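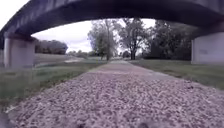
Department of Landscape and Soil Studies

Chapter 6
Loose Surfaces: Gravel Paths and How They Carry Load

Gravel is one of the oldest paving materials still in common use. It is cheap to lay and easy to repair, and it lets rain pass through to the ground below. It also moves. Every foot, wheel and heavy shower shifts some of it, and much of the work of looking after a gravel path comes down to controlling that movement.

Chapter 5 dealt with bound surfaces such as asphalt and concrete, where the stones are held in place by a binder. In a loose surface the stones are held only by friction, by their own weight and by whatever lies at the edges. The shape of the stone therefore matters a great deal. Crushed stone has flat faces and sharp corners that lock together under a roller. Rounded pebbles roll over each other and stay loose however often they are compacted. Many paths contain both, either because the supplier mixed them or because a later load came from a different pit.

Size matters as well. A surface made of one size of stone has open gaps and drains quickly, but it is tiring to walk on and hard going for a wheelchair or stroller. A graded mix, with small pieces filling the gaps between large ones, packs tighter and gives a firmer walk. If it holds too much dust and clay, it drains poorly and turns soft in wet weather.

The main case study in this chapter is the Joltemska river path, which is 1145 meters long and was relaid in August after two seasons of flooding. Ozan Gökçe drew up the drainage plan and Tarık Türkmen kept the site records - parts of both are reprinted in Section 6.4. The records cover 9 test pits dug along the center line, with notes on stone size, depth and the condition of the base layer.

After reading this chapter you should be able to:

describe the difference between crushed and rounded stone
read a simple grading curve
explain why a path needs a crown or a cross slope
estimate the volume of gravel needed for a given length and depth

Key terms: angularity, base layer, crown, fines, grading, permeability

6.1 Where gravel comes from

Most gravel is either dug or made. Dug gravel comes from old river beds and glacial deposits, where running water has already worn the stones smooth. Made gravel is quarried rock that has been broken in a crusher and passed over screens to sort it by size.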